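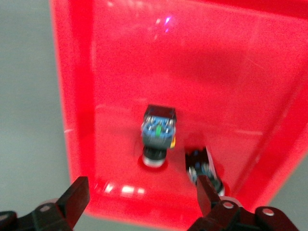
Someone has pencilled a reply under my last entry: have I thought that the double presses might be the lubricant and nothing to do with the spring? Cleaned contacts with no grease at all bounced less on the Vustis panel, apparently, and it took a whole afternoon to believe it.

September, just after four

Well, no, I hadn't thought of that, and I'm a bit cross I hadn't! So the spring theory is parked and today went on contact bounce with the grease question in mind.

Reminder of where we were. The Trindade museum display has one button per recording, and visitors keep getting the second recording when they wanted the first. One press gets read as two. I had the firmware ignoring anything that came within 10 milliseconds of the first edge, which looked generous on paper and clearly isn't for the older Veltance switches.

Set the scope to trigger on the falling edge and just sat there pressing with my thumb — slow, fast, off-centre, the way a bored child would do it. Off-centre is the bad one by miles. Dead centre and the trace is nearly clean, but lean on the edge of the cap and you get a lovely hairy mess, then a gap, then another little spike long after you think it's over. The gap is what catches us out, I reckon.
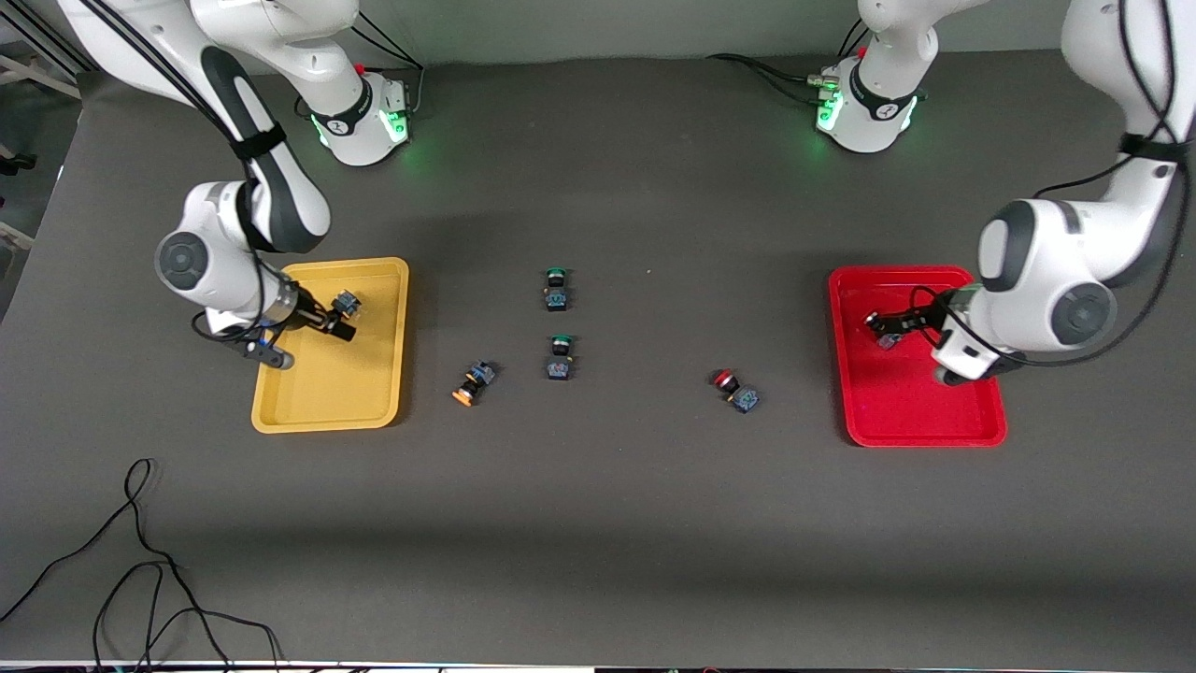 Push-button switches on the grey bench top, yellow tray left, red tray right.

Changed the wait to 30 milliseconds and went through the whole set of logged presses again, 429 of them, and the doubles dropped to three. All three were off-centre. It still feels instant under the finger, to me anyway, though somebody with quicker ears than mine should try it with the sound on.

Haven't touched the grease yet. Want to degrease one Veltance and leave its neighbour alone, then run both to 3000 presses and compare traces. Check we have the proper contact cleaner first, NOT the stuff from the Hivonov cupboard, it left a film last time and I spent ages chasing a fault that was my own doing.

Also the scope probe ground clip is going again. Have taped it. Need a new one before the long run.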